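4.2 Replacing the processor

Read this section through before you open the case. Allow 20 minutes for the work. The steps apply to Onthorpe towers fitted with a single processor.

You will need:
Phillips screwdriver, size 2
Thermal paste
Lint-free cloth and isopropyl alcohol
Wrist strap

CAUTION: Shut down the computer, switch it off at the wall and unplug the power cord. Hold the power button in for 4 seconds to drain what is left in the supply. Do not open the power supply itself.

1. Lay the tower on its side on a flat, steady surface, with the removable panel facing up.

2. Take off the side panel and set it aside. Clip the wrist strap to bare metal on the case.

3. Unplug the processor fan, noting which header it was on. Loosen the cooler screws in a cross pattern, a little at a time.

4. Twist the cooler gently to break the paste seal, then lift it straight up. If it won't move, do not pry – warm the computer up for a few minutes with the cooler screwed down, then start again from the caution.

5. Release the socket lever and raise the metal frame. Hold the old processor by its edges and lift it out.
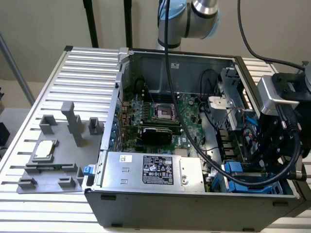
CAUTION: Keep fingers, cloths and tools away from the open socket. Bent pins are not covered by the warranty.

6. Line up the corner mark on the new processor with the mark on the socket and lower it into place. It should drop in under its own weight.

7. Close the frame and lock the lever. Some resistance is normal.

8. Clean the cooler base, apply fresh paste and refit the cooler. Plug the fan back in.

Note: The graphics card and memory can stay in place throughout. Tuck drive cables clear of the fan before you refit the panel.

For first start-up, see section 4.3.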